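Getting a small sauce brand into a second shop: do I need a distributor already?

Posted in Small Food Makers by Zulema Ibarra

Hi all! I make a roasted pepper relish called Flevum in a shared kitchen in Edholm, and since February it's been on the shelf at one local grocery, Fothergill. They started me on 300 jars and have reordered, which still makes me grin every time I walk past the condiments. Now a second store across the river wants to talk, and their buyer asked "who's your distributor?" I don't have one. I drive the jars over in my hatchback!

Do I need to sign with somebody before that meeting? And how do I work out a wholesale price that won't fall apart later if I do sign? I can make 700 jars a month before I have to rent more kitchen hours.

Mervyn Whitlock

Congratulations, a reorder is the best news a new product can get! For 2 stores in the same area I would keep driving. Plenty of buyers ask that question out of habit, and "I deliver direct, mornings before 9" is a perfectly good reply. Ask whether they can set you up as a direct vendor, how they want invoices, and whether they need a certificate of insurance. Get that last one sorted early, it held me up for weeks with my mustard.

On price, build the distributor's cut in now even though you're keeping it for the moment. Start at the shelf price you think shoppers will pay, take off the store's margin, then take off what a distributor would want, and see if what's left covers the jar, lid, label, ingredients, kitchen time and your own hours (yes, pay yourself!). If it doesn't, fix the recipe cost or the jar size before you're in five stores. Raising your price on a buyer who has just taken a chance on you is a miserable conversation, and I've had it.

Also watch your ceiling. If Fothergill has a good month and the new place wants 210 jars for an opening display, can you cover both? Work that out on paper before you say yes to anything, and leave yourself some jars for tastings. Demos sell relish like nothing else. Put it on a plain cracker with cream cheese and stand back.
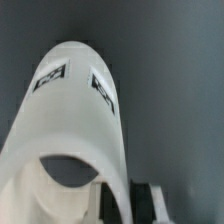 Gripper finger with two marker stickers

dendance_jams

Just get a distributor, saves gas

Zulema Ibarra

Mervyn, thank you, this is so helpful!! I ran the numbers tonight and the smaller jar works with the cut built in, the big one doesn't. Taking only the small one to the meeting, plus crackers. Does anyone know if stores usually expect you to bring your own demo table?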